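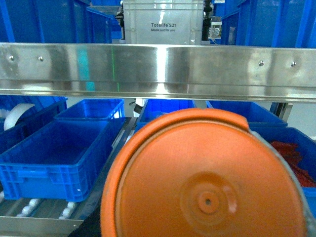 A round orange lid with a raised rim, near a stainless steel rail.

Drevumwood Recreation Area will reopen its lakeside camping loop in October under a new operating agreement with Pasik, the regional parks authority announced Sun 14 March. The loop has been closed for 2 seasons while the access road and septic field were rebuilt.

The agreement covers 391 acres on the north shore of Urnura Lake, including tent sites, the boat launch and the former Kazlauskienė farm, where overflow parking is planned. Day visitors will continue to enter free of charge.

Under the terms, the authority keeps ownership of the land and sets the nightly rates. Pasik will handle reservations, trash collection and the upkeep of both bathhouses. Seasonal permit holders will be offered their former sites first. Remaining sites will be released to the general public in September.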